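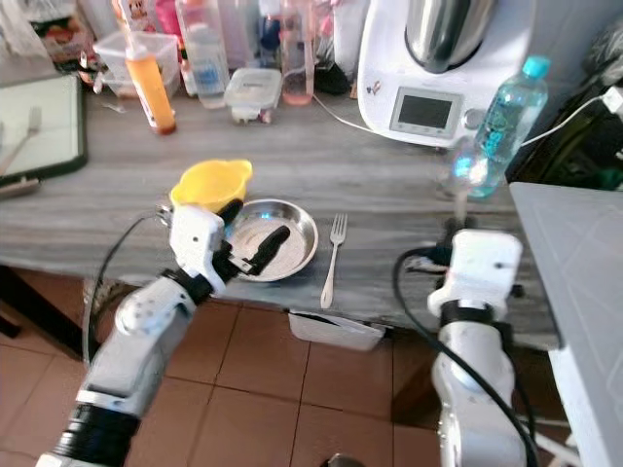

Lutham, 19 September 2022

To: the Lutham sourdough and home milling list
Re: Re: flour weights in the old recipe booklet

Replying to the question below, which has been sitting in my inbox since June and has started to look at me.

> I'm trying the harvest loaf from page 19 and it calls for
> 3000 grams of flour and 2000 of water. Is that one loaf?
> My oven is a normal oven. Also my dough looks like soup.
> What did I do wrong?

You did nothing wrong except trust the booklet. Page 19 was written for the bakery oven at Trerkar, which could have slept a family of four. The recipe makes four loaves, a fact the booklet mentions on page 22, under "Storage."

For a home oven, use 1000 grams of flour and 650 of water and call it two small loaves. Salt is 20 grams. The booklet leaves salt out of the ingredient list and then tells you to "add the salt as before."

As for the soup, I'd look at the flour. The original recipe used a thirsty whole wheat, and most store white flour can't hold that much water. Keep back a cupful and work it in at the end if the dough will take it. If you mill your own, let the flour sit a day or two first. I know half this list disagrees with me on that and I look forward to hearing from all of you again.

The starter amount (one ladle) I can't help with. I own three ladles and they've never agreed on anything. I use 200 grams and bake when the dough has grown by half, usually at an hour when I'd rather be in bed.

Two smaller things. The Furnidum proofing baskets shed for the first few uses, so brush them out and dust with rice flour. And the link to the Egilsson rye page in the list footer is dead. It was dead last year too, when I said I would fix it.

List grouch, Lutham end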